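Unit 6: Mesh Quality in Heat Transfer Models
Instructor: Shamim Rana

Start with the coarsest mesh that resolves the geometry. Solve, note the peak temperature, refine, and solve again.

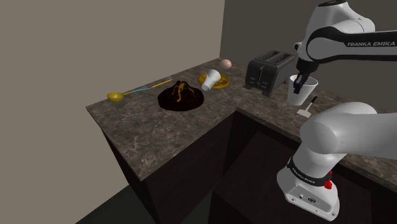
In the bracket exercise the first mesh has 499 elements and the second has 1,757. Compare the two peak values before refining further. Thin layers need at least two elements through the thickness - more if the flux is high. 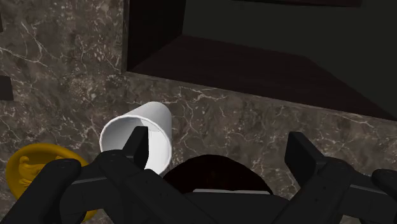
Contact resistance is set on the boundary, in W/(m²·K). Leave radiation off until Unit 7.

Reading: Miranda notes, p. 52.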